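4.3 Rejecting frames blurred by head motion

By the Gumero perception group
10 February 2024

The planner described in Section 4.2 takes a list of objects on the table and picks the next one to reach for. It has no notion of image quality. When the head camera turns quickly, the segmentation network still returns masks, and many of those masks are wrong. In our October trials this was the largest single source of bad grasp targets. We therefore placed a gate, called Astatik, between the camera driver and the segmentation network.

Astatik scores each frame in two ways. The first score is the variance of the Laplacian over the part of the image where the table is expected, computed at quarter resolution. The second is the angular speed of the head, read from the joint encoders and averaged over the exposure time. A frame is passed on if both scores are inside their limits. A frame that fails either test is marked as stale and dropped, and the planner keeps its last good object list.

We tried the image score alone first. It failed on plain tabletops with few objects, where even a sharp frame has little texture and gets a low score. The encoder score alone also failed. It cannot see motion in the world, and a person walking past the end of the table can smear a large part of the image while the head is still. Using both scores fixed most of the first problem, because we could relax the image limit when the head was known to be at rest. The second problem is only partly solved.

The limits were set by hand on recordings from the Pickering room and then left alone for the Cadby room. Both rooms have polished floors. Lamp reflections on the tiles give small bright spots that stay high in contrast under moderate blur, so a score computed over the full image is too generous. Limiting the score to the table region removed this effect in most views. The grippers are masked out for a similar reason: they fill much of the lower image, and their edges say little about the state of the table.

Figure 7 shows a frame of the type that the gate is meant to stop. The items near the center of the table can be told apart by color, blue on one side and a mix of yellow, white and dark blue on the other, but their outlines are too soft to place a grasp. The person at the right is smeared far more than the table.

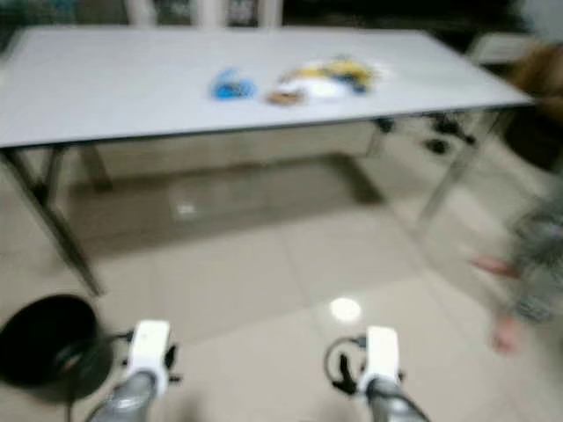

Why not deblur the frame and keep it? A learned deblurring step gave outlines that looked clean but were often shifted from the true position, and the planner had no way to tell.

Figure 7. Head camera view with both grippers open in front of the table, under strong motion blur.

The gate holds the object list for at most 12 frames. After that the head controller is asked to stop and look again, and the arms wait in their current pose. We tested longer holds of 19 and 35 frames. Both led to reaches toward objects that had been moved in the meantime, so we kept the shorter one.

The gate runs on the same processor as the camera driver and takes around 8 milliseconds per frame. It needs no training data. Its main weakness is that it treats the table region as a single block, so one blurred corner can cause a usable frame to be dropped. A tiled version of the score is in progress.

Comments

gridwalker: Does the hold counter reset if a single good frame comes in, or do you need a few in a row? We had trouble with lone frames passing by luck in the middle of a fast turn.

mlt_bench: I would like to see the encoder limit listed in degrees per second. Without it the section is hard to reproduce.

softstop: We use a similar gate on a mobile base and had to add the base velocity as a third term. The head encoders read zero while the whole robot is turning.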